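Work Surface Layout for Countertop Toaster Ovens in a Shared Kitchen

July
By the Tunham Kitchen Layout Group, second-year project

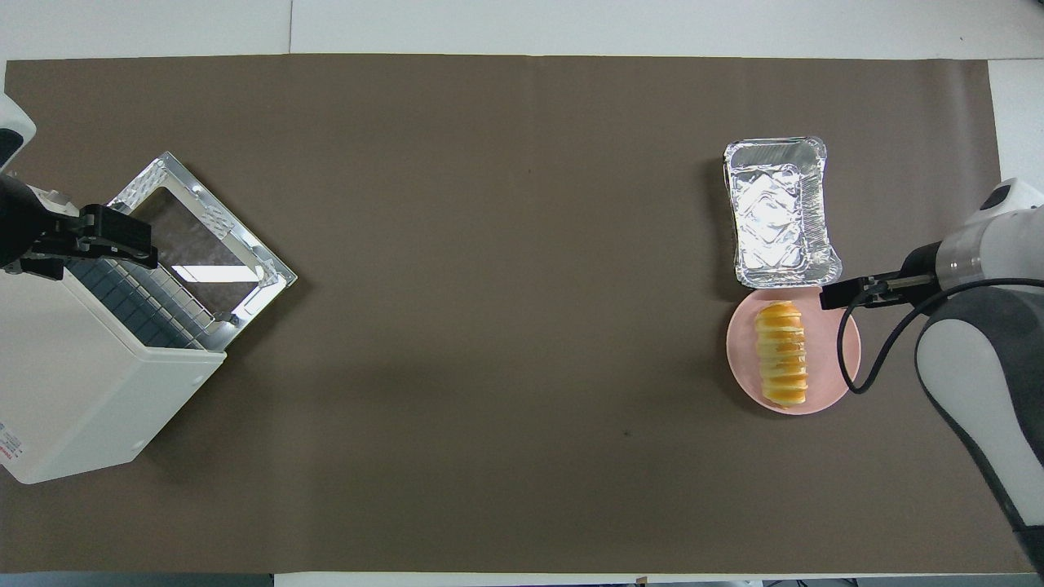 Figure 1. Bench setup on brown paper: toaster oven with door open, foil tray, and sliced loaf on a pink plate.

1. Purpose

The shared kitchen at Firnbridge residence hall has one counter for small appliances. Residents had reported bread being dropped between plate and oven, trays set down on top of an open oven door, and crumbs spread over the full length of the counter. The project was asked to propose a fixed layout for the toaster oven and the items used with it, and to test that layout before any marking was applied to the real counter. The building dates from 1932 and the counter cannot be extended.

2. Bench setup

Tests were done on a white tabletop covered with brown paper. The paper had two uses. It marked the limits of the work area, and it could be lifted at the end of a trial so that the crumbs could be collected and weighed. Plain matte paper was chosen over a printed grid sheet. Positions were marked on the underside in pencil.

The oven was placed at the left end of the paper with its opening turned toward the middle. The door on this oven is hinged and has a glass window in a metal frame. When open, it takes up table space that would otherwise be free, and the layout has to treat that space as part of the oven. The wire rack was left in the cavity for all trials.

The foil tray and the plate were placed at the right end. In the arrangement of Figure 1 the plate slightly overlaps one end of the tray. This was layout C, the tightest of the layouts tested. The loaf was kept on the plate with its slices standing together, as it would come out of the bag.

3. Method

Three layouts were compared. In layout A the plate was directly in front of the oven opening and the tray was behind it. In layout B the plate and tray were side by side with a gap between them. In layout C the two were kept together at the far end of the paper and the middle was left clear.

Each layout was run 16 times. One run consisted of taking two slices from the loaf, placing them on the rack, closing the door, opening it again, and moving the slices to the foil tray. The oven was not heated. For each run we recorded the time, any contact between the tray and the door, and any slice that touched the paper. Crumbs were weighed once per layout, after the last run.

The paper was cut to a length of 200 cm for the first trials and was not changed afterward. Loaves were the Aven white sandwich type, bought sliced. Crumb mass was read on a Hämmerli kitchen scale borrowed from the food lab.

4. Results

Layout A was the fastest, but the open door and the plate competed for the same area. The plate had to be pushed back by hand in most runs, and this time was included in the total. Contact between tray and door occurred only in this layout.

Layout B had no contact with the door. Its weak point was the gap between plate and tray, where most of the crumbs fell.

Layout C was slower than A by a small margin. No slice touched the paper. The overlap of plate and tray closed the gap seen in B, and crumbs falling off the plate on that side landed in the tray.

Across all three layouts the clear area needed for the door was the same. We recommend marking it on the counter first and placing everything else afterward.

5. Limits of the test

All runs used one oven. An oven with a door that opens in a different direction would need the clear area measured again. The trials also used a cold oven, so the effect of a hot door on how people reach across the counter was not tested. Foil trays bend when lifted at one end, and a rigid tray may give different results in layout C.

6. Cost

The proposed marking needs one roll of heat-resistant tape and one cut-to-size mat. The quoted price for mats in all kitchens of the building was 474 dollars. The group suggests fitting one kitchen first and checking the mat for wear at the end of the fall term.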